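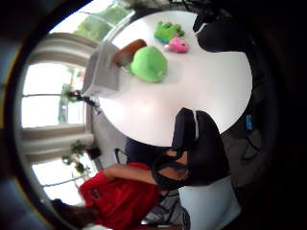 Section 5. Care of Plush Goods and Display Surfaces

5.1 Before first wash

1. Read the sewn-in label. Where the label and this manual differ, follow the label.
2. Check all seams, including those around eyes, tails and limbs. Repair any opening longer than a single stitch before washing.
3. Remove ribbons, clip-on tags and detachable clothing. Wash these by hand.
4. Test for color loss. Press a damp white cloth against a hidden area for one minute. If dye transfers, use surface cleaning only (5.3).

CAUTION: Do not immerse any item that contains a sound module, battery pack or cardboard stiffener.

5.2 Machine washing

1. Place each item in its own mesh bag and close the zipper fully.
2. Load the drum no more than half full. Add two towels of a similar color to balance the load.
3. Measure the Flillonico detergent with the cap supplied. Fill to the lower line only.
4. Select the delicate cycle, cold water, with the spin speed set to 400 rpm.
5. Start the cycle. Do not add a second rinse unless suds remain visible in the drum.
6. Remove items as soon as the cycle ends and press them between dry towels. Do not wring.

NOTE: Machines without an adjustable spin speed -- mostly older top-loading models -- should be set to "no spin" and the items drained on a rack.

5.3 Surface cleaning

1. Mix one capful of detergent in a bowl of cool water and whip to a foam.
2. Apply the foam only, using a soft brush, in the direction of the pile.
3. Wipe with a damp cloth until no residue remains.

5.4 Drying

1. Reshape each item by hand while damp.
2. Lay flat on a Nastumach rack, part no. 218, away from direct sun and heaters.
3. Turn every few hours. Large filled items take around 14 hours at room temperature.
4. Brush the pile when fully dry.

CAUTION: Do not store an item that feels cool at the center. The filling is still damp and may develop mildew.

5.5 Tables and shelves

Wipe display surfaces with a barely damp cloth and dry them before returning any item. Do not use furniture polish or wax -- both transfer to fabric and attract dust. Replacement racks and mesh bags are ordered from the Greven parts counter; quote the part number stamped on the rack frame.

Revised 2022-01-07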